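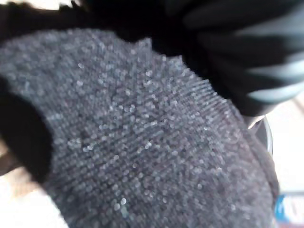 Knitwear at close range, as recorded by the small camera on the arm. Photo: Fullico

Print | E-mail

Fullico shows robotic handling of knitwear to visitors in Clusorberg

CLUSORBERG, November 5, 2023. Fullico, a developer of handling systems for textile care and textile sorting, has opened its test hall in Clusorberg to the public for the first time. Nearly 900 visitors came to see the robot station Văn, which learns to pick up, turn and put down used clothing. Among the guests were employees of laundries and sorting companies, students of technical schools and many families from the town.

The station was shown in continuous operation from the morning until the closing of the hall. Visitors could stand at a marked line and follow the work of the arm directly, and at the same time see on a large screen what the camera close to the gripper is recording. This second view found the most interest. Many visitors remarked that a simple knitted garment looks very unfamiliar from a short distance, when the single stitches and the ribbed parts become visible and the shape of the whole piece is lost.

For Fullico this is the center of the present work. A shirt of woven cotton keeps its folds for a moment and can be gripped at an edge. Knitwear stretches, hangs down and closes itself around openings. Dark knitwear is still more difficult, for the reason that the inside of a sleeve or a neck opening may appear only as a black area in the camera. The software must decide if there is fabric at this position or no fabric, and it must decide before the fingers close.

"We wished to show the work in the condition in which it is today," the company management said at the opening. "The arm makes mistakes and it also needs time. We think that people who work with textiles every day can judge this better than we can, and we have asked them to tell us their opinion."

A program with gray sweaters and a difficult sock

During the day the team presented three kinds of task. In the first, the arm took a single piece from a pile and placed it on a free surface. In the second, it had to find a ribbed part, such as a cuff or a waistband, and hold the piece there. In the third task, visitors were allowed to choose a piece from a prepared box and give it to the team, who laid it in front of the arm without arranging it.

For the third task the box contained 100 pieces, all of them bought from the second-hand stock of Salari, the sorting company which is a partner in the project. Thick sweaters were chosen most often. One child selected the same long sock four times, and the arm succeeded with it on the last attempt, to the applause of the persons standing around.

Between the demonstrations the team explained how the station is taught. An operator guides the arm through the movement, and the camera images are stored together with the positions of the joints and the fingers. Later the recordings are reviewed, and those in which the piece was dropped or pulled too strongly are kept in a separate group. They are also used for the training, so that the system can recognize such a situation early.

Visitors could try the guiding by themselves at a second place with a smaller arm. The waiting time was at some hours quite long, and Fullico asks for understanding from those guests who could not have a turn. A list was laid out at the exit, and everybody who has written a name on it will receive an invitation to a smaller appointment.

Cooperation with Salari since June

The cooperation between Fullico and Salari began in June. Salari supplies used clothing and gives advice about the daily practice of sorting by hand. Employees of Salari were present in the hall and answered questions on how they examine a garment: which places they touch first, how they find holes, and why a worn cuff is often more important than a stain.

According to Salari, the company does not expect a complete robotic sorting line in the near future. Its interest is in the first step, the separating of single pieces from a mixed pile, which is tiring for the shoulders and the wrists. A trial on the premises of Salari is in preparation. Its date will be announced when the safety inspection of the station is finished.

Next visits

Because of the large interest, Fullico will offer guided visits of the test hall for groups. Schools and training centers can register by e-mail or by telephone at the reception. The visit is free of charge, and lasts one hour and a half. Closed shoes are required in the hall. The first 100 registered students will also receive the printed booklet about textile fibers which was available at the open day and was already out of stock in the afternoon.

About Fullico

Fullico develops gripping tools, camera systems and software for the handling of soft materials. The company has its office and its test hall in Clusorberg.

Press contact
Fullico, Press Office, Clusorberg
Reprint of this text is free of charge. A copy to the press office is kindly requested.

Shares: 3
Comments: 0

Related releases
Fullico and Salari agree on joint work with used textiles
Văn station receives a new set of soft fingers
Test hall in Clusorberg: directions and parking
Fullico looks for trainees in mechatronics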